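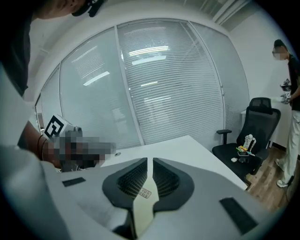

At the white desk, February.

Parking first, as its the thing everyone writes in about. Bromeo lot closes Sunday for resurfacing, 63 spaces gone for 2 weeks. Use the Skitanska side, enter off Killier Street. Gate opens at 7, not before. Old passes still work there, no need to swap them. Bikes: racks move to the north door, 11 hooks, first come. Carpool list is by the mailboxes, add your name and which days.
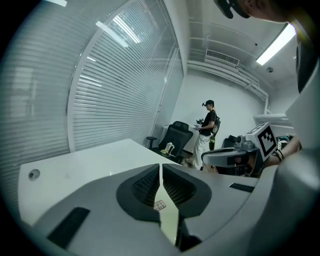 One reader on Killier wants to know if the gate could open at 6:30 for the early bus people, and says street parking is full by then anyway. Asked the lot office, no anwser yet. More next issue.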